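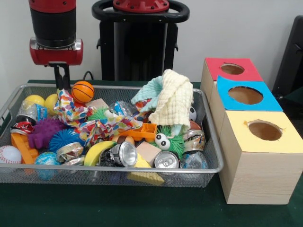
The two-finger gripper over a full basket, with the sorting boxes lined up on the right.

Tutico two-finger vs. Monti wide-jaw: a gripper review from the sorting table

Oct 26, 2024
By the Flisiscombe Bench Notes desk

We use cookies to remember your reading preferences. Accept / Manage settings

I have been wanting to write this one since January, when the Tutico two-finger first went onto our arm and I lost an entire afternoon to watching it pick things up. It's a lovely little gripper! It is also fussy in ways the spec sheet doesn't mention, and after 472 logged picks with it (and the same number with the Monti wide-jaw, to be fair to both) I finally have opinions I trust.

Our test at Flisiscombe is bin picking into small boxes with round holes in them. A pick only counts if the object leaves the pile alone and goes through a hole without help. The basket gets loaded with whatever we think will be annoying: crushed cans, plastic bottles, wooden blocks, spiky balls, a toy banana, gift wrap, a folded cloth. Some of it is easy. The gift wrap is evil.

What the Tutico is great at

Blocks. Oh, it is good at blocks. Even a block standing at an angle with a sponge pressed up against it comes out clean most of the time, because the fingers are slim enough to get down into the gaps. The Monti jaw is nearly twice as wide at the tip and tends to bring a neighbor along for the ride.

It's also surprisingly gentle. I expected the spiky rubber balls to pop out sideways like a wet bar of soap, and in the first week they did, but dropping the closing speed a few notches fixed that almost completely. The soft bristles seem to give the pads something to sink into. I now reach for a spiky ball first whenever I'm showing the setup to visitors.

Where it struggles

Smooth balls bigger than the opening, obviously, and anything flat and shiny. A flattened can lying on top of the pile will defeat it over and over unless you come in from the rim side, and then you have to watch the knuckles against the basket wire. The Monti does better here, I think purely on grip force.

Clear bottles are a camera problem more than a gripper problem. Our depth view loses them, so both grippers close on air. If the label is facing up we do fine. I tried 16 bottle picks in a row one evening with the label turned down, and the Tutico got nine of them, which cheered me up no end (the Monti got fewer, and I was too tired to be sorry for it).

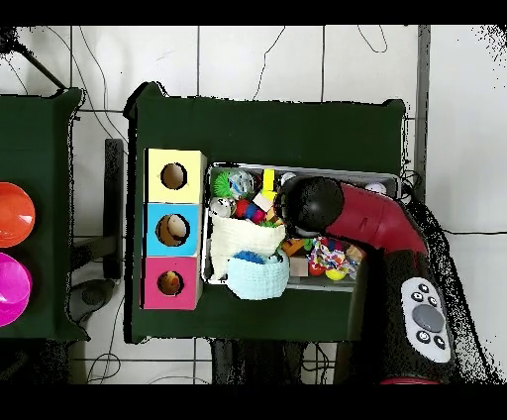
Knits, ropes and a second camera

For the second half of the testing I changed the load to softer things, with a knitted pouch and a multicolored rope toy in the tray, and added a view from straight overhead. I can't recommend that view enough. From the side you're always guessing what is behind the top layer, and from above you can see at once which objects are sitting free. The drawback is that the gripper head hides the spot you care about as it comes down, so you'll want both.

Knitted things are a mixed bag. The pads hold yarn beautifully, but letting go is another story, and twice I had to open the fingers fully and give the wrist a shake. Rope is easier as long as you grab across the strands. Small wooden cubes are still a joy.

Setup and the boring bits

Mounting took me 70 minutes, most of it spent on one stubborn connector and a cable I had routed the wrong way around the wrist. Do the cable first, swing the arm through its whole range by hand, and only then tighten everything. The controller software is from Drullivetti and it's fine. Menus are slow, the finger calibration is quick, and the stop command reacts right away.

My one real complaint is the finger pads. They come off with tiny screws that want to live on the floor. Buy spares of both.

Would I buy it again?

Yes, in a heartbeat, for mixed small objects in a crowded bin. If your day is mostly cans I'd go with the Monti and put up with the width. I'm keeping the Tutico on the arm through the winter, and next I want to try it with the softer pads on that awful gift wrap.

Recent reviews
Drullivetti controller: six months of slow menus
Monti wide-jaw, first impressions
Overhead or side camera for bin picking?
Finger pads compared: smooth, ribbed and soft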